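Review: The Olmedo Sanctions Register, Second Edition

The Olmedo register is a reference tool for legislative staff, compliance officers and civil society groups that need to know which governments have placed which foreign officials under travel bans or asset freezes. The second edition covers 34 jurisdictions and was assessed for this bulletin over one parliamentary term by the research desk at Undudgate.

The main improvement is in the search function. The first edition required an exact spelling of each name, a serious weakness where names are transliterated from several scripts. The new edition accepts variant spellings and returns them in a single list, with the legal basis for each measure shown beside the entry. Of 155 names tested, the register found all but nine on the first attempt.

Coverage of delistings is less satisfactory. When a government lifts a measure, the entry is marked "closed" without a date or a link to the decision. Rhydian Beddoe, who led the assessment, considers this the most important gap in the product. A committee preparing questions for a foreign minister will often need to know when a restriction ended and under what authority.

The explanatory notes, edited by Zuleica Holanda, are clear and suitably cautious. They separate measures adopted under a human rights statute from those adopted under general foreign exchange law, a distinction the competing Varelska guide does not make. The note on parliamentary petitions runs to 70 pages and would benefit from an index.

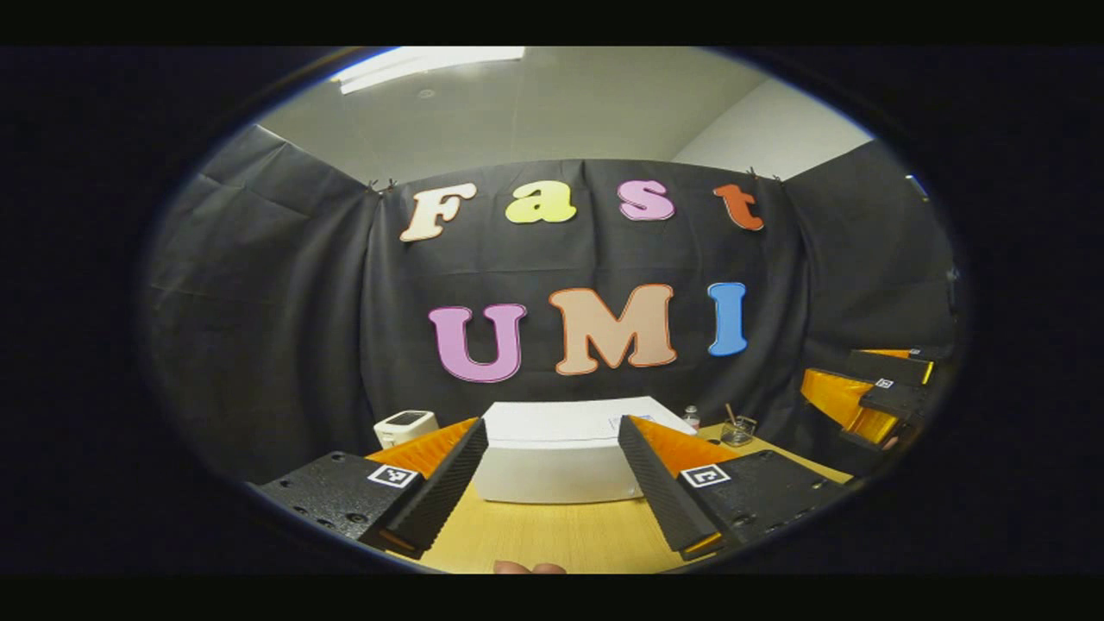 Subscriptions are sold by office, with up to 12 readers included, and the annual fee is 911 dollars. Smaller organizations may find this difficult to justify, as updates are issued only once a quarter. A reduced rate for universities has been announced for December, although its terms have not been published.

The desk recommends the register for offices that handle sanctions questions regularly. Others should consult a library copy first. Delistings should be checked against the official gazette of the country concerned.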